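Awning and Side Tent Questions
January
By Ntombi Ngubane

Can I fit the Ulance awning to my own van?
Very likely, yes! It slides into a standard 6 mm rail, and if your van hasn't got one we can add it while you have a cup of tea with us at Teltthorpe.

How long does it take to put up?
Most couples manage in a quarter of an hour once they've had a practice go on the drive (do have one, it saves so much muttering in the rain).

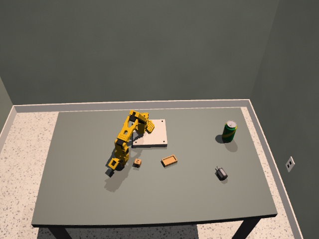
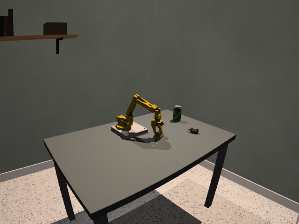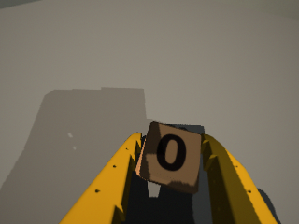 Will there be room for a table inside?
Plenty, and we'd always suggest putting the table in before you peg the front panel, as it's a fiddle to carry one round afterwards. The Skutix side tent takes a good big rectangular one, like the grey table with the black legs, and you'll still have space for chairs and a sleepy dog. Stand it towards the back wall and keep the doorway clear.

Can I leave it up all season?
We'd rather you didn't, lovely as that sounds. Strong sun is hard on the cloth, so let it down between trips and dry it well.

What does the guarantee cover?
Seams, zips and poles for 3 years. Storm damage is one for your insurer, I'm afraid.

Related
Choosing a Khumalo groundsheet
Rail fitting at Teltthorpe
Drying and storing your awning

Last updated: January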